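Laundry room notebook, Murton flat
January 2021

Stacked pair, washer below, dryer on top, both front loading. Continued from the December notes.

Washer drum holds back small items. Socks and cloths stay against the upper wall after the final spin and get missed when unloading from a standing position. Check by hand, full turn of the drum, before closing the door. Urmila found two cloths from an earlier load this way.

Load 12: mixed cottons, 146 g over the previous load when weighed dry. Spin ended normally. Cycle time 68 min. No error shown.

Basket goes on the floor directly in front of the washer. Tried it to one side; items dropped on the wood floor between drum and basket, so moved it back. Rommel wants a taller basket to shorten the reach. Not ordered.

Door seal: wipe the lower fold after each load. Lint collects there first.

To do: ask Consuelo for the dryer filter dates, repeat load 12 with towels only. 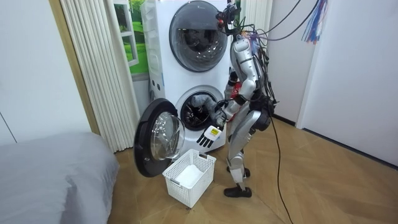
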